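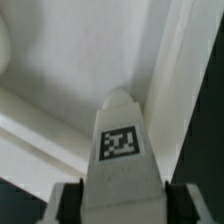

Gripper with its square marker, against the white panels behind it.

Sivley approves money for a second gripper station

12/07/2019

Good news out of the Sivley workshop: the equipment plan for next year has passed, and robots did very well out of it. The shop will buy two new grippers, a second bench to run them on, and enough spare fingers that a cracked pad no longer means a week of waiting for the mail.

The approved figure for the first round is $4000. That won't buy a new arm, and it was never meant to. The arm the shop already has is staying put, and the money goes to the parts at the end of it, where most of the wear happens and where a small purchase makes the biggest difference to a working day.

Sebastião Batista wrote the request, and it's a lovely piece of planning. He went back through the shop's repair notes from September and sorted every stoppage by the part that caused it. Fingers and pads were at the top by a wide margin. Printed markers came next (they scuff, they peel, somebody wipes one with the wrong cleaner), then cables. Motors hardly showed up at all, which surprised a few people who had been ready to spend the whole budget on them!

Two suppliers sent quotes. Jedel offered a gripper with swappable pads and a longer warranty. Tedeck came in cheaper on the gripper itself but sells its fingers only as matched sets, so a single bad one means buying the pair. Once a year's worth of spares was added to each quote, Jedel ended up $1029 lower, and that pretty much settled the matter. Batista has asked both companies to keep their prices open through the spring in case the shop wants to add to the order.
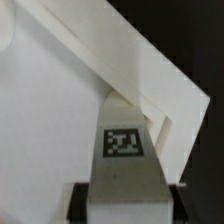 Fontes, who would have liked to see a full second arm in the plan, was pleased anyway. "Spares first is the right call, and I say that as the person who wanted the big shiny thing," came the note to the shop's mailing list. "My one request is that we put the arm on paper now, with a price next to it, so we aren't starting from scratch when the next round opens."

That request has been taken up. The plan now has a back page for larger purchases, with the arm as its first entry and a blank column for quotes. Anyone at the shop can add a line to it, as long as they include the running costs along with the sticker price. Batista is strict on this point. A cheap machine with an expensive service visit every few months is an expensive machine, and he wants to see that in the numbers before the order goes in.

The markers get a small line of their own this time. They used to be printed on whatever sheet stock was lying in the drawer and paid for out of petty cash, and the quality went up and down with the drawer. Now there'll be a proper batch on matte stock, all cut to the same size, with a few sheets held back for the second bench. It's a tiny expense, and one of the nicest changes in the whole plan. 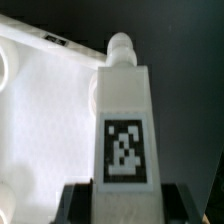 4 min read

As for the second bench, it goes along the back wall next to the first, so both can share the compressor and the tool rack. It needs its own power outlet and a better light, and both are in the budget. The electrician's visit is booked ahead of the delivery. Last time it went the other way, and a perfectly good machine sat in its crate for most of a month while everyone walked around it.

Training time is in there too, which is great to see. Every person who uses the grippers will get a paid morning to practice changing fingers, fitting a new marker and running the alignment check afterward. The shop has never set aside hours for that before; people picked it up by watching each other, and a few habits got passed along that really shouldn't have been.

The order goes to Jedel as soon as the paperwork is signed. The spare fingers are expected first and the grippers after them, with the bench to follow once the wiring is finished. The old gripper will be cleaned up and kept as a backup.

The full plan, including both quotes and the repair notes, is in the binder by the shop office. Additions to the back page can be written in by hand or sent to Batista, and he'll be going through them at the next budget meeting.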